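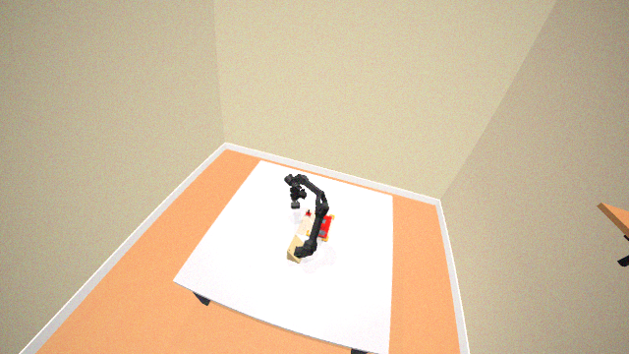

Un dimanche chez les robots de Grenis

As-tu déjà vu un bras qui n'est attaché à personne ? À l'atelier Sustitz, dans la petite ville de Padville, il y en a plusieurs, et une fois par an, un dimanche de février, on ouvre grand les portes pour que les enfants viennent les regarder travailler. Nous y sommes allés avec une classe de 26 élèves, tous bien emmitouflés, et nous avons posé tellement de questions que la visite a duré bien plus longtemps que prévu !

C'est Impi Partanen qui nous a accueillis. Elle apprend aux robots à attraper des choses. Tu vas peut-être trouver que ce n'est pas un métier bien compliqué, et pourtant ! Essaie de prendre un crayon avec deux doigts, les yeux fermés, en portant de gros gants de ski : tu commenceras à comprendre ses journées.

Un bras qui ressemble au tien

Un bras robotisé, cela se lit un peu comme le corps humain. Tout en bas se trouve la base, posée sur la table : c'est son épaule. Ensuite vient un premier segment bien droit, puis une grosse articulation toute ronde, le coude. Un deuxième segment repart dans l'autre sens jusqu'au poignet, et sous le poignet pend la pince. Quand le bras se plie, il prend parfois la forme d'un point d'interrogation – les enfants de la classe ont trouvé qu'il avait l'air de réfléchir.

À l'intérieur de chaque articulation, il y a un moteur. Pour avancer la pince de quelques centimètres, il faut souvent que plusieurs moteurs tournent en même temps, chacun juste comme il faut. Toi, tu fais cela sans y penser quand tu tends la main vers ton goûter.

S'entraîner dans un monde dessiné

Avant de toucher de vrais objets, les robots de l'atelier s'entraînent dans un ordinateur. On appelle cela une simulation, et cela ressemble beaucoup à un jeu vidéo, sauf que le décor est très simple : une pièce aux murs beiges, un sol orange, une grande table blanche, et dessus un bras noir avec quelques objets tout près de lui. Il y a par exemple une chose rouge vif avec des petits bouts jaunes, et un bloc couleur bois. Pas de fenêtre, pas de tableau au mur ! Le robot n'a pas besoin de jolies décorations pour travailler.

Wing-sze Tse, qui fabrique ces pièces imaginaires, nous a expliqué l'avantage. Si le bras se trompe et renverse tout, rien ne se casse, et il suffit d'appuyer sur une touche pour recommencer. Le programme qu'elle nous a montré, et qui s'appelle Seppälä, avait déjà fait 2000 essais. Sur les derniers, il en avait réussi 564, et elle en était très fière (nous aussi, du coup, et nous avons applaudi).

Elle change aussi la place des objets d'une partie à l'autre. Si le bloc restait toujours au même endroit, le robot apprendrait un seul geste par cœur, un peu comme quelqu'un qui ne saurait faire ses lacets que sur une seule chaussure.

À toi de jouer

Voici le jeu que nous avons fait après la visite, et il dure environ 30 minutes. Mets-toi avec un camarade. L'un de vous est le robot et ferme les yeux, l'autre est le programme et donne les ordres : « plie le coude », « descends le poignet », « ouvre la pince ». Posez une gomme sur la table et essayez de la ramasser. On n'a pas le droit de dire « prends la gomme », car un robot ne comprend pas cela tout seul !

Ensuite, échangez vos rôles, puis déplacez la gomme et recommencez.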